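Skolach Allotments & Gardens list
Subject: Re: Slugs, water butts and the July swap table
From: Kadri Lapiņa

Sorry all, typing this between things so will be quick.

Fernanda Amaral wrote:
> Has anyone got on with the beer traps this year? I've lost
> a whole row of lettuce and most of the dahlias on the top
> bed. Also the butt by the Esdale gate is leaking again,
> and who do I tell about the swap table? I've 10 courgette
> plants going spare, and I don't want to carry them down
> if it's not happening.

Beer traps - tried them two summers running, gave up. They do catch slugs but the lettuce still goes. What worked for me was watering in the morning, not the evening, and going out with a torch at ten. Horrible job. Normunds swears by wool pellets but they're dear, and the blackbirds pull them about on my plot. Copper tape on pots is fine, useless on open beds. If you've still got dahlias with any green on them dig them up, pot them on and keep them up high till they're a decent size. Mine came back from nothing last year.

Lettuce: just sow again. There's time. Little Gem or any of the loose leaf ones, in a bit of shade becuase it won't come up if the soil's too warm. I do mine in old guttering on the bench and slide the lot out into the row.

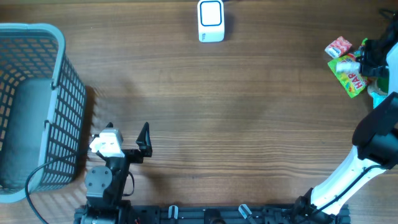
Swap table is on, yes. Same as last time, top of the car park, from 2pm. Bring labels!! Half of what went last year had no name on and I've a squash that might be a pumpkin. Small stuff like seed packets and plug plants does much better in something with sides, a plastic basket like the grey one with the mesh walls is ideal, the water runs straight out and you can see what's in there. Please no glass. Courgettes very welcome Fernanda but maybe bring half and see how they go, everyone has courgettes.

Leaking butt: it's the tap washer, not the butt. Rūta had it apart in spring and said the thread was going. I've put it on the list for the next work morning along with the hinge on plot 66 and the brambles behind 127. If anyone has a spare tap, standard size, shout. Until then please turn it off gently and put the can under it, it's not wasted if it's in a can.
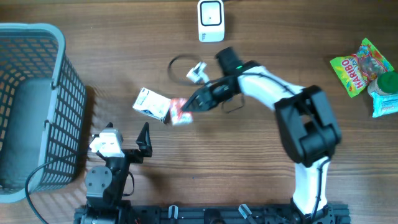
Also on water, we're not allowed hoses on the standpipe unless you're holding them. I know. It's in the agreement, page two. Anayeli got told off for leaving hers in the beans and she'd only gone to the shed.

Compost delivery. Order is in with Dostimis, same mix as before, price is the same per bag as long as we take the full pallet. We're a few bags short so if you were dithering please don't. Names to me by the end of the week, money when it comes. It gets dropped at the bottom gate so bring a barrow, and if yours has a flat tyre pump it up first, I'm not lending mine again after what happend to it.

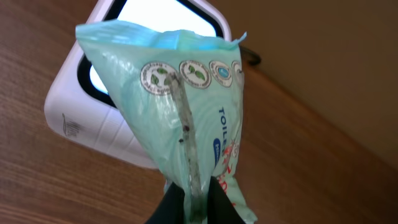
Toilet wipes, in the pale green pack.

Last thing, blight. Kļaviņa had it on her potatoes by the end of July last year and it was all down the east side in no time. Brown patches on the leaves, cut the tops off and take them home, do NOT put them on the shared heap. Tubers are normally fine if you leave them in a couple of weeks after.

Must run, beans to tie in

Kadri
plot 181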